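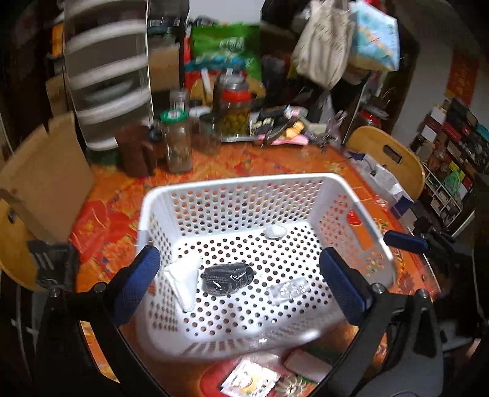

Oilcloth, in the modern trade sense, is a table covering made of a woven or nonwoven base coated on one side with a plastic film, usually polyvinyl chloride. The name comes from an older product, cotton or linen cloth treated with boiled linseed oil, and has stayed in use although the oil has not. Uncoated printed cotton is sold for the same purpose and is classed separately as table linen.

History

Linseed-coated cloth was made by stretching the fabric on a frame, sizing it, and brushing on several coats of oil mixed with pigment. Each coat had to dry before the next was applied. The finish stiffened with age and cracked along folds, so lengths were stored on rollers. Vinyl coatings replaced it in most markets during the twentieth century.

Printing

Patterns are applied by rotary screen or gravure cylinder. The repeat is fixed by the circumference of the cylinder, and small floral and fruit motifs are common partly for this reason - a short repeat wastes less cloth when pieces are cut. The Haruna works in Skavov kept 80 engraved cylinders, of which 31 were fruit designs. Its pattern books were cataloged by Ka-ming Yen.

Sizing for round tables

A round cloth is specified by its diameter, equal to the table diameter plus twice the drop. A table 40 inches across with a drop of 11 inches takes a cloth of 62 inches. Coated cloth does not fray and may be left with a raw edge. Woven cloth is hemmed or bound with bias tape.

Care

Coated cloths are wiped with mild soap and water. Solvents soften the film and can lift the print.

See also

Table linen
Linoleum
Bias tape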